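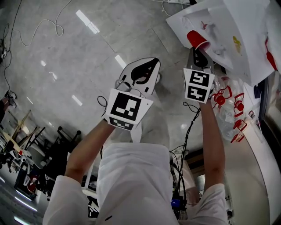 Ground floor, grey marble flooring.

Praleck Housing Advice: progress report to the Plostunetti Fund
March 2023

The grant pays for the evening advice sessions and the telephone line. Both ran throughout the period. We saw 190 households, against a target of 120 in the application. Most came about rent arrears or damp, and a smaller group wanted help with letters from their landlord that they did not understand.

Demand was highest after the new rent notices went out on the Skusedeck estate. We put on two extra sessions there and moved the start time back by half an hour so that people on day shifts could get to them. The later start has been kept.
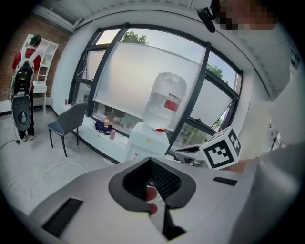
Of the arrears cases, 41 ended in a written repayment plan. The rest are still open or the household has not come back to us. We write once to people who drop out of contact and then close the file, but we would like to change this to a letter and a phone call. It would take more adviser time and we have not costed it yet.

Damp cases are slow. The council wants dated photographs and a record of each report made to the landlord, and few tenants have kept either. The new one-page log sheet helps when it is given out at the first visit. It has been translated into Polish and Romanian, and a Somali version is with the translator.

The Chan Road room was closed for heating repairs for part of the winter. Sessions went to the library and attendance fell by almost a third while we were there, mainly among older clients. Numbers have picked up since we moved back.

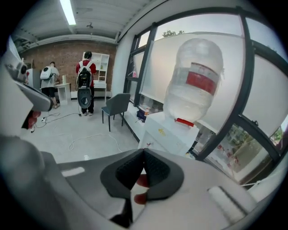
Spending is slightly under budget. The underspend is on interpreters, as more appointments than expected were done by phone at the lower rate. We ask to carry it over to the printing line, where paper costs have gone up.

Still to do before the next report: finish training the second telephone adviser, agree a referral form with the debt service, and replace the old case database. Two quotes have come in for the database and a third is due.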